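Robot arms learn to ask for a second look in Kaltcombe

A robot that knows when it's confused sounds like a small thing. For the manipulation group at Kaltcombe, it has been the most exciting result of the year, and it came out of a table of kitchen pots and toy blocks.

The group has been working on a method they call Eshun. Most robot arms that learn by copying people will commit to a move even when the camera view leaves them guessing. With Eshun, the arm scores its own next move before making it. If the score is low, it shifts its wrist a little, takes another look and scores again. Only then does it go for the object.

Shiny cookware is where the old approach struggles most. Polished metal throws back lights, tabletops and whatever else is close by, so a reflection of a block can look a lot like a block.
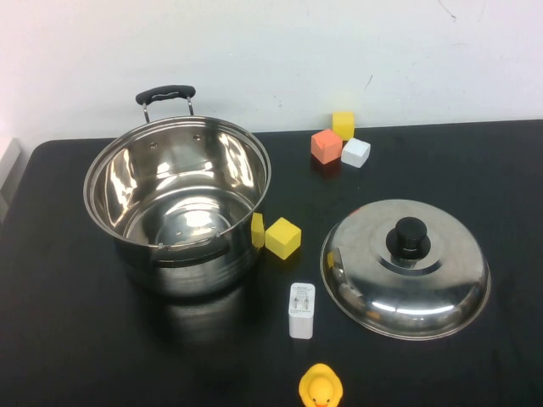
Delali Agbeko
Staff writer, Lemside Research News

The training set was tiny by the standards of the field: 2000 short demonstrations, all done by people steering the arm by hand. Leonardo Cocco, who leads the project, had expected to need far more. "We planned to keep recording through October," he told me. "Then the curves went flat early and we got to stop, and I have never been so happy to cancel a schedule."

The test was simple to describe and pretty hard to pass. Put the foam cubes in the pot, leave everything else alone, put the lid on. The team ran it 1694 times with the positions shuffled between runs. Without the second look, the arm finished the job in a little over half of the runs. With it, the arm got through nearly 20 more runs out of every hundred, using the same training data and the same hardware. That's a big jump for what amounts to a change of habit!

The extra looks don't cost much, either. A typical run has two or three of them, and each one is over quickly enough that you have to watch for it. I spent a Sunday afternoon in the lab and missed the first few completely. Then Naa Amegashie, a doctoral student on the project, told me to watch the wrist instead of the fingers, and after that I couldn't stop seeing it – a small sideways lean, a pause, and off it goes.

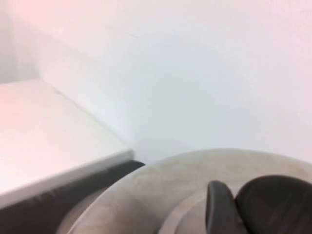 Amegashie wrote the scoring part, and she is quick to point out where it falls short. The arm can be sure of itself and still be wrong, and a second view does nothing for it then. Lids are the main trouble. A grasp that is slightly off center gets a fine score right up to the moment the lid tips. She has a list of 13 failure types pinned up by her desk, and the lid shows up in four of them.

The next round will try the method on a different arm, built by Zarkitz, with a wider grip and a slower wrist. Slower matters here, as every extra look will take longer, and the team wants to find out whether the trade still pays. Cocco thinks it will. Amegashie says she'd put money on it for blocks and none at all for lids.

A write-up is out for review, and the group plans to share the code and the full set of demonstrations once it's accepted. Cheuk-hei Lo's lab at Lemside has already asked for an early copy to try on glassware, where clear walls cause a whole new set of headaches. I've asked if I can come and watch that one too.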